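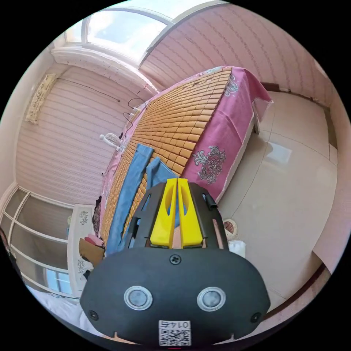

How many demonstrations does a robot arm need before it can fold a strip of cloth on a bed it has never met? On the numbers shown at the Skirard open afternoon in September, 267 were enough, so long as they came from plenty of different rooms.

I went up to Skirard with Keir Sutherland, who had booked the places, and we got there shortly before two. The lab has the upper floor of a former seed merchant's at Grumville. You sign in at the bottom, leave your coat on a rail and go up a metal stair that is steeper than it looks. There were coffee and shortbread at the top.

Hamish Swanson opened with a short talk on the method. People record the household jobs themselves, in ordinary homes, using a gripper held in the hand. It has two fingers and carries its own sensors, so the recording is made from where a robot's wrist would be. There is no robot in the house at all during this stage. The recordings go back to Grumville, the path of the hand is worked out from them, and a policy is trained on the result. Only then does an arm with matching fingers try the job.

The group calls the project Banum. It has 1332 recordings in total, covering beds, tables, shelves and kitchen worktops. Swanson said the bedrooms had been the slowest part to collect. A bed is wide, the person has to lean or walk round it, and cloth never lies the same way for two attempts running. Mats and bedspreads with a strong pattern were expected to cause trouble for the tracking. In practice they helped, as the pattern gave the software plenty of fixed points to follow. Plain white sheets were much worse, and so were shiny floors, where reflections moved as the hand moved.

After the talk we were split into two groups. Ours went with Kenta Sugiyama to the bench where recordings are checked. He played several at half speed and showed us which ones are thrown out. The usual faults are simple: the hand moves too fast, the fingers close before they reach the cloth, or the person's sleeve gets in the way. A rejected recording takes him less than a minute. A doubtful one can take a quarter of an hour, and he would sooner drop it than argue over it.

The result they wanted us to see was a comparison. One policy had been trained on 267 cloth recordings spread over many homes. The other had the same number, all made in a single room at the lab. Both were then tried on a bed neither had seen. The first finished 88 per cent of its folds and the second did badly enough that Sugiyama stopped the trial early. He didn't give a figure for it, and when Sutherland asked, he said it would be in the paper.

We watched the first one run live. The arm is a slow thing to stand beside. It went down, took the near corner of the cloth, paused, and carried it across with a small drag at the end. It managed three folds while we were there and missed a fourth by pinching the cover underneath along with the strip. Gion Mayrhofer, who looks after the arm, pressed the stop and freed it by hand. He said this is the most common failure they have - two layers that look like one from above. They are trying a force reading at the fingers to catch it, but it was not fitted that afternoon.

Questions went on past four. Somebody asked about privacy, which I was glad of. Homes are recorded only with a signed form, and anyone can have their recordings taken out up to the point of training. After that it gets harder, and Swanson was straightforward about it. Keir MacKinnon from Kouris wanted to know if the same data would work on a different arm. They have tried one other, with the same fingers and a shorter reach. It could do tables but not the far side of a bed.

There is parking for a few cars behind the building, and the bus stops at the end of the road. The next open afternoon will cover kitchen work. Places are free but have to be booked through the lab office.

We use cookies to remember your settings and to see which pages are read. By continuing to use this site you accept our use of cookies. Accept | Manage settings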